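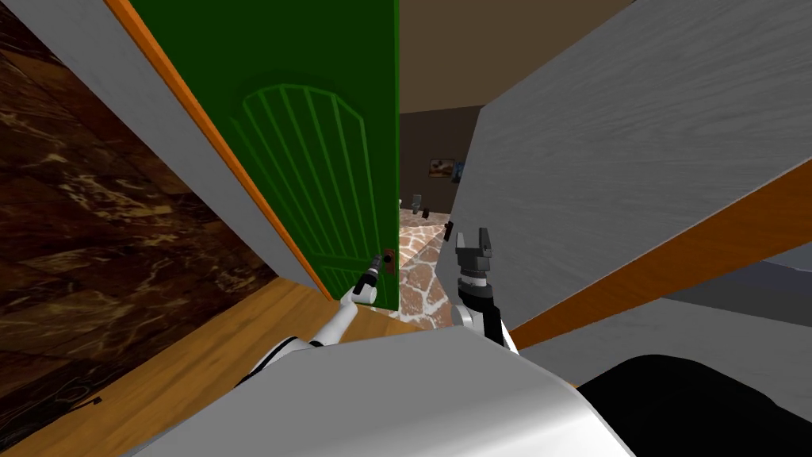 Saturday, July 13, 2024

Paint bench, second floor. Humid morning, window closed until lunch.

Continued the work on the green. Nambiar wants the final recipe for the hall doors before the end of the month, and I still have only two candidates I would put my name under. Notes below are mostly for me and for Tomás Morais, who takes over the bench when I am on leave.

Where we stand. The old green from the Skostodeo batch is a good color but it dries too slowly and stays soft at the edges. When I press a thumbnail into the panel after 16 hours, the mark remains. On a flat board this is only annoying. On a door it is a real problem, because the door touches its stop all along one side and the paint sticks to it. People call this blocking. I had to learn the word when I came here; at home we said simply that the door is glued.

So the question for this week was: can we get a harder film without losing the depth of the color?

Test panels. Primed pine, sanded with 240, wiped, two coats of each green with four hours between. I prepared four panels of each recipe and numbered them on the back with pencil. Please do not use the marker again. It bled through the white primer in December and we lost a whole series.

Recipe A is the old one with less of the yellow and with the harder resin from Tatum. Recipe B is the same resin but the full yellow, plus a little more black to bring it down.

Result for A: hard after one night, thumbnail leaves nothing. Color is colder than the standard. Under the north window I would accept it. Under the bench lamp it goes almost blue and I would not accept it.

Result for B: a bit softer than A but still much better than the old batch. Color very near the standard in both lights. There is a slight haze when you look at it from a low angle, and I do not know yet if this comes from the black or from the humidity. I repeat it on Monday with the dryer on.

Blocking test. Two painted faces pressed together, weight on top, oven at 50 degrees, overnight. The old green tore when I separated the panels, with a sound like tape. A came apart clean. B came apart with a small click and left two shiny points the size of a lentil. I would call that a pass but Tomás is stricter than me and he may say no. I kept the panels in the drawer under the scale so he can judge for himself.

About brush marks. The client has doors with molded panels, so a roller alone will not do it. I tried the order that the old painter at Nudanham showed me: first the molding, then the flat parts inside, then the horizontal pieces, and the vertical pieces at the end. It is slower to explain than to do. The important thing is to not go back into the molding when it has started to pull. I went back once, on panel B3, to fix a drip, and now there is a scar which everybody will see. Do not count B3 for the gloss reading.

Grooves are the worst place. Paint collects at the bottom of them, and there the film is maybe double, so it dries last and wrinkles. With A I could see a wrinkle in two grooves of the sample piece. With B none, but I was also more careful by then, so the comparison is not fair. A dry brush pulled once from top to bottom right after the first pass seems to help. I should do this properly with the same hand and the same amount of paint, and write down the weight of the brush before and after.

Gloss at 60 degrees, average of the good panels:
Old green 41
A 38
B 36

All inside what they asked for (35 to 45). B is close to the bottom and if the haze becomes stronger it will fall out.

Cost. I asked the office for the resin price and they gave me 2,410 for the drum, delivered. The drum is 85 kilos. It is more than we pay now and somebody will complain, but one repainted corridor costs more than the difference, and I am prepared to say this in the meeting.

Small things:

– The viscosity cup has a dent on the rim. It still gives the same time as the other cup with water, but with paint it was two seconds longer. I put it aside and used the other one for everything above.

– The tint machine gave too little yellow on the first shot again. I threw away that first can and did not count it. Purge before every session, also when the screen says it is not necessary.

– Sandpaper 240 is nearly finished. 320 we have plenty.

– The standard card for the green is getting yellow from the window. I cut a new one from the sealed sheet and keep it in the envelope. Please put it back in the envelope.

For Monday: repeat B with the dryer on, two panels with half of the black, and read the haze at the same hour as today. If the haze goes away, I send B to Nambiar with the blocking panels. If it does not, I will try A with some yellow back, in small steps, and look at it under both lights before I write any number down.

Cleaned the brushes at five. The wide one is losing hair and I found two of them in panel A4 – picked out with tweezers while the paint was open, no trace left.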